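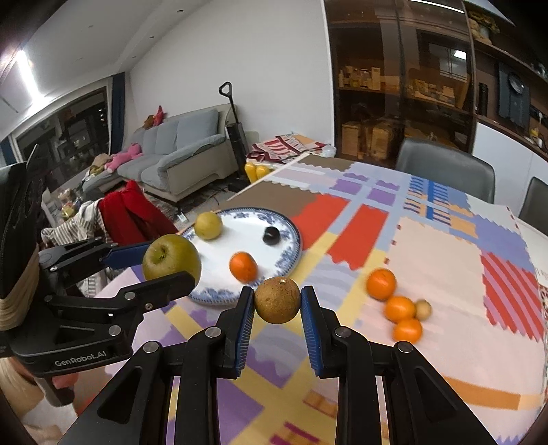
3.2 Fruit samples and storage

Figure 2. Fruit of two size classes over the patchwork tablecloth: a large green apple and a small brown fruit with rough skin.

Fruit was bought from the Nimen wholesale market in May and kept in Ditalex ventilated crates. The set held 316 pieces, of which 167 were stored at 60 percent relative humidity and the remainder at ambient humidity. Mass loss was recorded daily and fitted separately for each size class. Pieces with split skin were left out of the fit.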